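Weekend and evening front desk help wanted at Pinis House, Plevetmont

Pinis House is the guest house across the street from Zeleke Hospital, and we have been putting up the families of surgical patients for longer than most of us care to count. We have 50 beds, one very large kitchen and a front porch that gets more use than any other room. We are now looking for a warm, steady person to join us at the front desk starting in July.
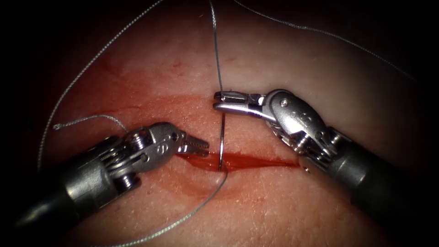
Stitching a wound with two surgical instruments.

The people who come through our door are usually tired, often hungry, and sometimes they have driven 244 miles with a dog in the back seat (we do take dogs, on the ground floor). You would check them in, find them clean towels, show them how the stove works and, when they feel like talking, pull up a chair.

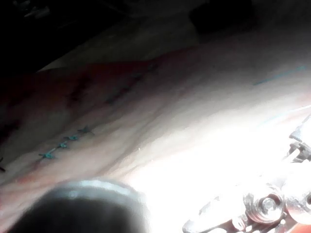 Shifts run from 3 in the afternoon until 11 at night, and pay is $490 a week for the part-time schedule, with supper included. You will also answer the phone, keep the guest book in order and call the Udatmont shuttle for anyone who needs a ride to the station. 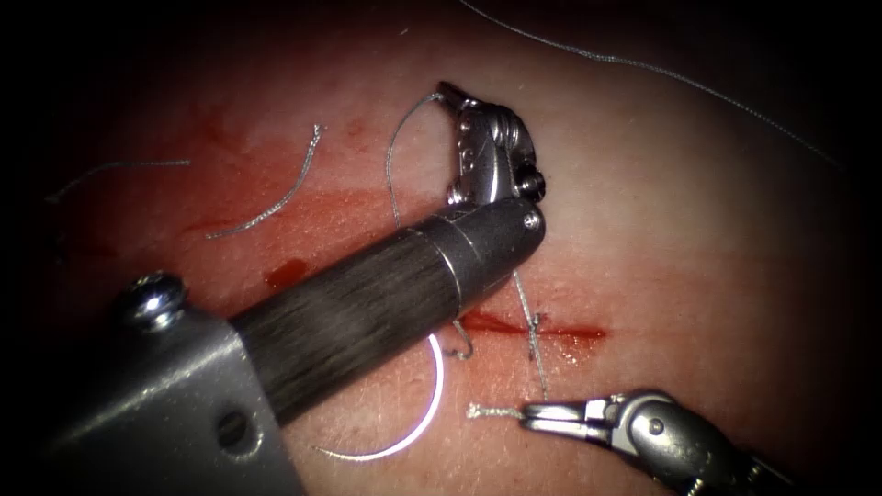
You don't need hotel experience or any medical background, and we will gladly teach you the booking system, which is old but friendly once you get to know it. A second language would be lovely — so would a light hand with pancakes, as the desk person sometimes gets roped into a late breakfast-for-supper.
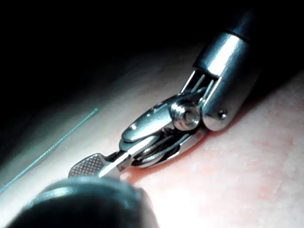
To apply, write us a letter, as long or as short as you like, and tell us about a time you made somebody feel at home. Drop it at the desk or mail it to Pinis House, Plevetmont. We read every one, and we'll invite eight people over for coffee and a look around.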